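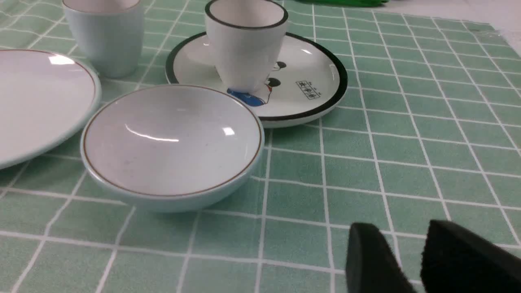

Fingertip pads for ceramic tableware

kmunasinghe
Posted Saturday, 9:14 am
Trying to settle on fingertips for a table clearing task. Two sets so far, the black fabric-faced pads from Sandovard and the bare silicone ones from Cakari. Same arm, same wrist camera, same controller settings. 30 picks per object. The handleless cups are fine with both. The shallow bowl is where they split: silicone dropped it 6 times, fabric once. I'm leaning toward fabric.

udo_96
Were you gripping the bowl by the rim or across the outside?

kmunasinghe
Rim, one finger in and one out.

jmunshi
I'd hold off on fabric. We ran it at 55 percent force and it was good until pick 206, then the cups started slipping. The face had gone smooth. Silicone you can wipe down and keep using.

kmunasinghe
I haven't gone that far on one pair. Did you replace both sides?

jmunshi
Both. Same thing with the second pair.

lowtorque
Don't agree with jmunshi. That sounds like too much force for a cup. Drop it and the pads will last.

jmunshi
Drop it and the bowl tilts. Tried that in July.

udo_96
Check the camera too. Glare on glazed bowls throws off our rim detection, and then the pads get blamed for a bad approach.

kmunasinghe
Fair point. I'll rerun silicone with the overhead light off and post the counts.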